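From: Jyoti Dubey
To: kulletia-manipulation list
Date: 2021-07-31
Subject: Re: [kulletia] Handle tips, transparent objects and the Molel labels

Hello all,

On the list Ferraro wrote:

> We retrained with the Molel labels and the grasp point still
> drifts on glass. On mugs it is fine. Do you label the handle
> as one region, or only the part where the fingers close?
> Also, did you try to fill the depth holes before training,
> or do you leave them as they come?

Thank you for the question, and sorry for the slow answer. I wanted to finish the second training run before I write something.

We label the handle in two regions. The first is the grip region, where the fingers should close. The second is the free end, if the handle has one. In the old Molel labels these two were merged, and I think this is the reason for your drift. When a handle is attached only at the top, the model sees a rounded tip with free space under it, and it likes to put the grasp point on this tip. For a mug with a closed handle there is no tip, so the problem stays hidden.

The difficult case for us is the glass pitcher with the beige handle. The handle is matte and opaque, so it is easy to segment. The body is the opposite: the wood grain of the table comes through the glass, and our first model took large parts of the body as table. Then the approach direction was computed from the handle alone and it was wrong in most of the failed trials.
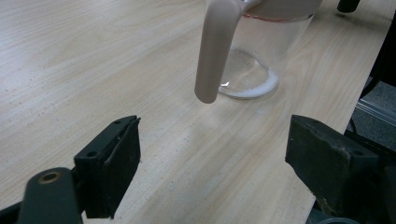
Flendton: I would be careful to blame the labels for this. We had the same drift with separate regions, and it went away only when we stopped using depth on the glass at all. Did you run the new labels with the old depth input? Without this comparison I can't tell which change did the work.

I copy this remark from the thread in March, as it was never answered on the list and it is a fair one. Now we have the comparison. We trained on 2,003 clips and tested on 300 grasps, the same 300 for each of the 3 settings. With new labels and old depth, the model missed the handle 41 times. With old labels and no depth on glass, 38 times. With both changes together, 13 times. So Flendton was right that the labels are not enough, but depth is also not enough.

To Ferraro's second question: we do not fill the holes. We tried it, and the filled surface was often the table behind the glass, so the model learned a pitcher with no front side. We mask the body and let the network use only color there.

One more thing, about liquid. A small amount of white liquid in the bottom gives a bright edge inside the base, and this helps the body segmentation more than I expected. Please do not take the numbers from such clips as numbers for empty glass. I mixed the two in my first table and had to do everything again.

Still open for me:

- The lid has the same color as the handle on this pitcher, and the mask sometimes grows from one to the other. I have no good fix.
- Dark fingers close to the lens change the exposure in some clips. I did not measure how much.

I will put the split labels in the shared folder next to the Molel ones. The file format is the same, only there is one more class, so your loader should work if it does not check the number of classes. Ours did check, and it stopped without any message.

If you run it on your mugs, please send me the misses also, I would like to see them.

Best regards,
Jyoti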